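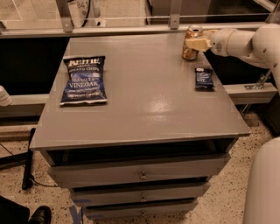
Bendero is the task-state estimator used by the manipulation group at Ravstead. It reads the head camera of a single-arm robot and reports, for each time step, which objects are on the work surface, which of them is held, and which drawers of the cabinet are open. Its output is consumed by the planner, Parsa, and by the episode checker described further down this page. States in which several facts hold at once are the main concern of this release: a can held between the fingers while a bag of crisps and a small packet lie on the cabinet top and the top drawer stands open must be reported as one consistent state, with the can marked as held and the other two items as resting.

Version and status

This card applies to release 4, dated October 14, 2024. It replaces the card issued in April. The maintainer is Godfrey Mollel. Questions on labels and on the annotation guide should be sent to Awuor Muriithi.

What the package contains

The estimator itself, with trained weights.
A replay tool, which runs the estimator over a recorded episode and writes one state file per episode.
The Fimusa label set: 104 episodes with hand-checked states.
The annotation guide, in English.

State format

Each time step is written as one line. The fields are time, objects, held, drawers and confidence. Objects are listed from left to right as seen by the head camera. The held field is either the name of one object or the word none. Drawers are numbered from the top, and each is given as open, closed or unknown.

An object enclosed by the fingers but still standing on the surface is labelled held from the first step at which both fingers are judged to be in contact. Earlier releases waited until the object had left the surface. Users who compare results across releases should convert the older labels with the script supplied - the two conventions are otherwise easily confused.

Use with the planner

Parsa will not request a drawer movement while the held field names an object, unless the task permits it. The rule is set in the planner configuration and may be changed for each task. Where the confidence value falls below the configured limit, the planner holds its position and asks for a new estimate. After 21 requests without an acceptable answer the episode is ended and recorded as undecided.

Label set

The episodes are divided by session, so that no session appears in both the training and the test part. The test part holds 17 episodes. These should not be used for tuning. Labels were made by one annotator and checked by a second, and disagreements were settled under the annotation guide.

Known limitations

Reflections on a smooth cabinet top may be reported as small objects, chiefly at low confidence.
The far finger is often hidden behind the object it touches. Contact is then inferred from the near finger and the joint readings.
The contents of an open drawer are not estimated. A drawer with a dark interior is reported as open, with no statement on whether it is empty.
Packets with small or blurred print are named by size and shape only.

Changes and corrections

Proposed corrections to labels should give the episode name, the time step and the field concerned. Corrections that are accepted will appear in the next release, and the files of the present release will remain as they are.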